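3.2 Drying behaviour of household washing aids

The second part of the study dealt with how washing aids lose water between uses. Previous work on bathroom textiles has mostly treated towels, where the path of water through the cloth is fairly well understood. Washing aids are a more mixed group. They include cotton flannels, cellulose sponges, natural loofahs and gathered plastic netting, and the amount of water each one holds depends as much on its shape as on the stuff it is made of.

Items were collected from 154 homes in Bretby and the nearby villages during January. Households that took part in the earlier towel survey were asked to hand over one washing aid in regular use and were given a new one of the same type in return. Some homes supplied more than one, which gave 166 items in total. Items that were torn, or that had been washed in a machine within the previous week, were kept in the set but marked in the record so that they could be left out of the later comparison.

Each item was rinsed in tap water, soaked for ten minutes and lifted out by its cord or corner. It was then left to drip for 2 minutes before the first weighing. No item was wrung or shaken. Weighing was repeated every hour for the first eight hours and again after a full day. All drying took place in a closed cabinet (Gevico) with the fan off, as trials with the fan running gave drying times far shorter than those reported by the households themselves. The cabinet was held at the mean temperature and humidity recorded in the bathrooms during the towel survey.

Water held after dripping was expressed as a percentage of dry mass. Values above 200 per cent were common for sponges and rare for flannels. For netting the figure varied widely, and the spread could not be explained by dry mass alone. Two items of nearly equal mass could differ by a factor of three. The source of this spread appears to be the way in which the netting is gathered. Where the loops are drawn tightly together at the middle, neighbouring layers touch over a large area and water is held between them as a film. Where the loops stand apart, most of the water runs off during the dripping stage and only small drops are left in the holes of the mesh.

Layer contact was therefore scored by eye on a five-point scale before soaking. Two scorers worked separately and disagreements were settled by taking the lower score. The scale runs from 1, where single layers can be seen over most of the surface, to 5, where the netting forms a dense mass with few open folds. Ruffled items of the usual rounded form tend to be open at the rim and closed towards the middle, so the score was given for the item as a whole.
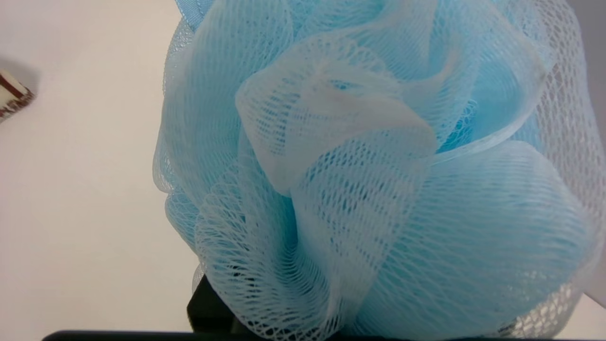 Figure 4. Bath pouf of fine plastic netting, with ruffled loops gathered into a rounded mass. Overlapping layers look deeper in colour than single layers at the edges.

The link between contact score and water held was strong for items in the middle of the mass range and weak at both ends. Very small items drained almost completely whatever their score. Large items sagged under the weight of the water, which pressed the lower layers together and raised the true contact above the value scored in the dry state. A correction for sagging was tried, using the change in hanging length between the dry and soaked states, but it improved the fit only slightly and has not been used in the tables.

Drying curves for flannels and sponges followed the expected pattern of a steady early rate and a slow tail. Netting lost most of its water in the first two hours, after which the remaining mass fell very slowly. This late stage is taken to reflect water trapped near the central tie. The tie itself was cotton in some items and plastic in others, and the former stayed damp for longer. Replacement items supplied under the Negi and Ever labels were tested unused by the same method, and their curves lay within the range found for the used items of the same type.

The effect of soap residue was not controlled. Rinsing removed loose soap, but a thin deposit remained on many of the older flannels and may have slowed the uptake of water during soaking. The results for flannels should be read with this in mind. Section 3.3 repeats the weighings on a smaller set after a full wash at 40 degrees.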